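Manipulation Hardware Forum > End Effectors > Hand-held and Wearable
Thread: Fera and Adotari hand-held grippers on thin stretch garments

ehaugland
Posted 25/12/2020

The Asutley laboratory has completed a first comparison of two finger sets for the hand-held gripper, and I have been asked to post the results here before the internal report is closed. The finger sets are the standard Fera block and the Adotari block with the softer facing. Both were fitted to the same body, with the same camera and the same trigger spring.

The task was flattening and folding men's boxer briefs on a white table, with one operator using two hand-held grippers. The garment was selected for its difficulty. The fabric is thin and has a slight sheen, the waistband is much stiffer than the body, and the center of the front panel does not lie flat. The operator was instructed to grasp the garment by the leg edges first and by the waistband only for the final fold.

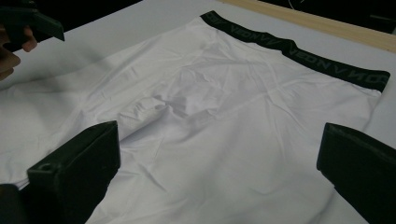
Each finger set was used for 66 folds. The Fera block completed the fold without a dropped edge in 53 of them. The Adotari block did so in 59. The difference came almost entirely from the leg edges, where the Fera block tended to close on the table and slide over a single layer of cloth. On the waistband we recorded no difference between the two.

Comments on the method are welcome. The log sheets are available to registered members on request.

Eskil Haugland
Asutley laboratory

y_olaniyan
Replying to ehaugland

Thank you for publishing this. I have two questions regarding procedure.

First, were the finger sets alternated, or was one set completed before the other was fitted? An operator who has folded the same garment 66 times has learned a good deal about it by the time the second set is installed.

Second, was the closing force measured? In our own work in November the trigger spring on the Fera body lost tension noticeably over the course of the month, and we had to replace it before the figures became consistent again.

ehaugland
Replying to y_olaniyan

The sets were changed after every 13 folds, with a shorter block at the end, and the starting set was drawn by lot. Closing force was checked at the start of the work and at the end. It was not checked in between, and I accept that this should be stated in the report.

ebuka.ekwueme
Replying to ehaugland

I must register some disagreement with the conclusion. Six additional successes out of 66 is a small margin for a single operator and a single type of garment. I would not advise any group to purchase the Adotari facing on this basis.

I would also question the choice of table. White cloth on a white surface is a severe condition for the camera, and if the images are later used to train a controller, the edge of the garment will be hard to recover wherever the light is even. A gray mat would have removed that difficulty at no cost. As it stands, the comparison of fingers and the quality of the image record are being tested together.

efe_okonkwo
Replying to ebuka.ekwueme

I do not agree about the mat. Our group at Ellis moved to low-contrast surfaces deliberately. Controllers trained only on dark mats performed poorly as soon as the table was changed, and the correction took longer than the original collection. The dark waistband gives the camera a strong line in any case, and the wrinkles carry more information than one might expect.
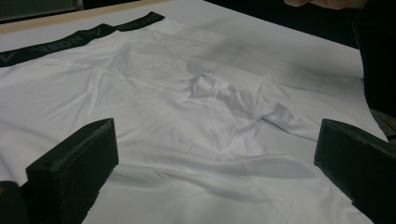

Both fingers over the fabric, waistband at the upper left.

On the matter of the margin, I share the reservation. The result is worth reporting, but as a preliminary one.

ebuka.ekwueme
Replying to efe_okonkwo

The waistband gives a strong line on one side of the garment. The leg edges are where the Fera block failed, and they are white against white. I maintain the point.

t.ugwu (moderator)

Members are asked to keep finger hardware and image collection distinct where possible. A separate thread on surfaces has been opened under Cameras and Lighting, and further replies on mats and tables should be placed there.

Speaking as a user of the Fera block, I would add one observation. The slide described in the first post can be reduced by tilting the tool so that the lower edge of one finger touches the table before the other. We now include this in operator training. It slows each grasp slightly – the operators dislike it – but dropped edges became less frequent on cotton jersey. I have no figures for synthetic fabric.

y_olaniyan
Replying to t.ugwu

May I ask whether the tilt affects the camera view? With our mount, tilting brings one finger over the part of the cloth that is to be grasped.

t.ugwu (moderator)
Replying to y_olaniyan

It does, to a degree. We raised the camera mount one position and accepted a wider view. The finger tips remain visible, and the controller has not suffered measurably.

ehaugland

I am grateful for the replies. The following will be changed in the next round. Closing force will be checked at every change of finger set. A second operator, Efe Okonkwo's colleague from Ellis, will work the same schedule. The tilted grasp will be entered as a third condition for the Fera block only, and the camera mount will remain where it is so that the earlier record can still be used.

The white table will be retained. Mr. Ekwueme's objection will be recorded in the report together with the response from Ellis.

The target for the full collection is 1000 folds, divided equally between the operators. Members who hold a spare Adotari facing in the narrow width are asked to contact me by private message, as ours has begun to lift at one corner and the supplier has given no delivery date.

ebuka.ekwueme
Replying to ehaugland

That is acceptable. We have one narrow facing in storage and I will send it with the next shipment to Asutley. Please return it with a note of the number of folds.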